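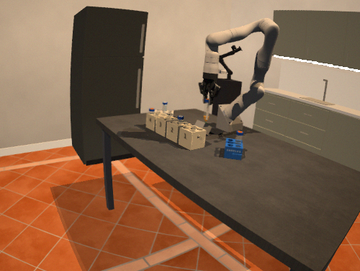
White arm, dark table, slim clear tube.

5/7/23

Right, quick one, got to be out the door in half an hour and I haven't packed a thing.

So. The allotment. Or more to the point, the water situation at the allotment, which several of you have asked about and I keep promising to write up.

Short version: no mains on our side of the site. There is a tap by the gate, one tap, and from there to my plot is 77 paces uphill with two cans. In April fine. In June, when it didn't rain for what felt like the entire month, not fine. I did it morning and evening and my shoulders have only just forgiven me.

Sunita Ruiz-Ortega on the next plot has had water butts for years and watched me going up and down with the cans without saying very much. Then one evening she came over with a flask of tea and a drawing on the back of a seed packet. Gutter along the shed roof, downpipe, first butt, overflow into second butt. Done. She'd drawn little arrows and everything.

Things I have learned, in no order.

A tiny shed roof catches far more than you'd think. Mine is a lean-to, nothing special, felt coming up at one corner. One proper thunderstorm and the first butt (300 litres) was full to the lid by breakfast. Second one also 300, that took another week or so.

Raise them up. I didn't. Couldn't get a can under the tap, had to empty the whole lot out and start agian on breeze blocks. Watching all that water run down the path was not my best moment, although the neighbour's rhubarb looked very pleased.

Level ground first. Then check it's level. Then check again after it's rained because it won't be.

Get a lid that locks. Leaves, slugs, a drowned mouse in my case, poor thing.

The link pipe between the two wants to be near the top if you're only using it as an overflow, near the bottom if you want them to fill and empty together. I did top. Might change it. Mortimer Haverford says bottom, and he has been growing leeks up there since before I could drive, so probably bottom.

What did it cost. Butts second hand from a man in Monport, very cheap, a bit green inside, scrubbed up ok. Guttering new, bit annoying, the brackets cost more than the gutter. Blocks free from a skip (I asked first). The jubilee clips I bought twice becuase I lost the first bag and then found it in my coat.

Is it enough water? No, not for a dry spell like that one. I worked out I used 1,010 litres on the beans and courgettes over that month, going by the cans, and that's more than both butts full. But it means I can skip the tap most days and the plants seem happier on rainwater. The blueberries definately are.

Next job is mulch. Grass clippings, cardboard, whatever I can get. Sunita puts sheep's wool round her squashes, still can't decide if I believe in it. Smells a bit when wet.

Other news: first courgettes picked, four of them, already sick of courgettes. Broad beans over, pulled up, roots left in. Something has been at the beetroot. Tomatoes sulking. The Esposito ones, the seeds my aunt sends, are ahead of the rest as usual.

Will put up the drawing with the arrows when I find it. Think it's in the shed. Or the wash.

Back in a week, somebody please water my beans.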